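Crime and Courts board > Procedure and Sentencing
Thread: Drurkusura warehouse case - why are the handling charges being heard separately?

ledgerline
The court list has the Drurkusura theft counts down for trial and the handling counts in a different list altogether, with a different case number. Same warehouse, same stock, same loading bay. The local paper reports it as one case. Can anyone who follows the lists say whether the handling counts have been severed, or whether they were never joined?

For anyone new to it: 116 pallets went out of the Drurkusura depot on transfer notes raised by the night supervisor. Part of the stock turned up at a shop fitting firm, Plarnetti. Two people from Drurkusura are charged with theft and false accounting. One person from Plarnetti is charged with handling.

pell_mell
Never joined, as far as I can tell. The Plarnetti defendant was charged months after the other two and sent up separately. The prosecution can apply to have the two sets of charges tried together, but it has to ask, and the judge has to agree it's in the interests of justice.

ledgerline
Is there a record of them asking?

pell_mell
Not in anything public. There was a mention hearing in March and the list entry only said "for mention". I wasn't there.

Oxter
I was, for part of it. The prosecutor said the theft trial was ready and the handling one was not, owing to outstanding phone material. The judge said she wouldn't hold up two defendants who had been waiting for a third who had only just got her papers. That was more or less the whole of it. No formal application while I was in the room.

quaysider
This seems backwards to me. To prove handling you have to prove the goods were stolen. If the theft trial ends in acquittals, what is left of the handling case?

pell_mell
Quite a lot, possibly. Handling needs proof that the goods were stolen by someone. It doesn't need a conviction of any particular person. A jury can be sure the pallets were stolen and still not be sure that the night supervisor was the one who did it.

quaysider
In theory. In practice, if the supervisor says the transfers were authorised and the jury accepts it, the goods weren't stolen at all.

pell_mell
Yes, but a verdict of not guilty doesn't tell you which of those the jury decided. The second jury would hear the evidence afresh.

Oxter
I'd go further than quaysider. If the defence in the first trial is authorisation, and it succeeds, I would expect the prosecution to review the second case before it got near a jury. They'd have to ask whether there was still a realistic prospect of conviction.

ledgerline
Useful, thanks. The depot's transfer system is the bit I don't follow. The paper calls it "a computer record" and leaves it there. Merja Aaltonen has written it up on the Nosis courts page and it's the clearest account I've found. Pasting the relevant part.

Transfer notes at the centre of depot trial 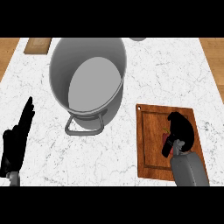

Merja Aaltonen
Courts reporter, Nosis

The prosecution case depends on a stock system in which a transfer note could be raised and approved under the same login. The company's written procedure required a second person to approve any transfer above 3,000 pounds in value. The software did not enforce this.

Of the notes in dispute, 49 were raised and approved from one account. The defence does not challenge that figure. It says that the password was kept on a card in the shift office and that several members of staff used the account when the supervisor was on the floor.

A further 34 notes carry two logins. The prosecution says the second belongs to the other defendant, who denies having seen them.

The court has been told that goods were collected by a haulier, Huenchumán, whose drivers are witnesses and are not accused of any offence.

ledgerline
So the first set of notes comes down to who was sitting at the keyboard, and the second to whether the other login is genuine.

stockroom_cat
I worked in a depot with a system like that, not this one. Shared logins on nights were normal. You had a queue of lorries and one terminal that hadn't timed out. I wouldn't convict anybody on a username.

Oxter
They aren't being asked to convict on a username alone. The door records and the shift rota are in evidence too. If the supervisor's pass was the only one used on the office door at the time of a note, the card on the wall matters much less.

stockroom_cat
Unless the door was propped open, and ours was every night from the first delivery to the last.

quaysider
Has anyone given evidence that it was propped open?

stockroom_cat
No idea. I'm telling you what happens in depots.

Songül Dursun
I read these threads more than I post in them. I was a magistrates' court legal adviser until I retired, so treat this as general and nothing to do with the facts.

Two points. First, reports of the earlier trial may be postponed by order if they create a substantial risk of prejudice to the later one. I don't know whether an order has been made. Check before copying in any more coverage, including what witnesses say. Second, quaysider's question has a statutory side. If there is a conviction for theft in the first trial, the prosecution may be able to put it in evidence in the second as proof that the theft took place. The third defendant can dispute it, but the burden of doing so falls on her. An acquittal doesn't work the same way in her favour.

quaysider
That strikes me as lopsided.

Songül Dursun
Plenty of defence advocates would agree with you. The judge does have a discretion to exclude it if admitting it would be unfair.

pell_mell
It also gives the prosecution a reason to be content with two trials. I had assumed the delay was purely the phone material.

Oxter
I don't read it that way. Two trials means calling the drivers twice and giving the defence a transcript of everything they said the first time. Prosecutors don't usually volunteer for that.

Moderator
Thread stays open for procedure. The pasted extract is from before the jury was sworn and can remain. Please don't post witness evidence until the position on reporting restrictions is known. Comments on whether any defendant did it will be removed, and two already have been.

ledgerline
Understood. I've emailed the court office to ask whether an order is in place and will put the reply up when I get it. The handling case is next listed for 04/05/2022, time to be confirmed.

pell_mell
Which courtroom?

ledgerline
Not shown yet. The list normally goes up the afternoon before.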